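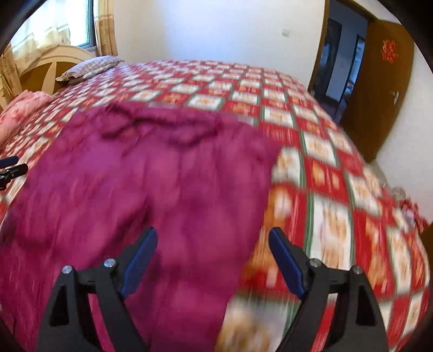 Nustilholm Bedroom Garments is a set of 3,849 clips about laying out and folding clothes on a bed. Each clip covers one garment from the moment it lands on the bedding until it is put away or set aside. Bedding is left as it was in each home, so patterns vary a lot — a magenta cloth bunched up on a red-and-white checkered quilt is a typical starting state, and the label for it is "crumpled". Garment type is left blank where the fold hides it.

Contents
clips/ one folder per garment
labels/ state at start and end of each clip
splits/ train and test lists

States: crumpled, spread, half folded, folded.

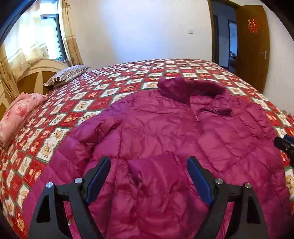 The test list holds 100 garments, and none of them appear in the train list. More than 80 are outerwear or trousers. Socks and underwear were left out.

Version 2 — Dec 25, 2024
Merged the Nikora and Marinho homes into one folder tree. Fixed end states for the September clips, where "spread" and "half folded" had been swapped.

Known issues
Pinks and reds shift between rooms. Do not use color to match garments across clips.
Skaston labels have no end state yet.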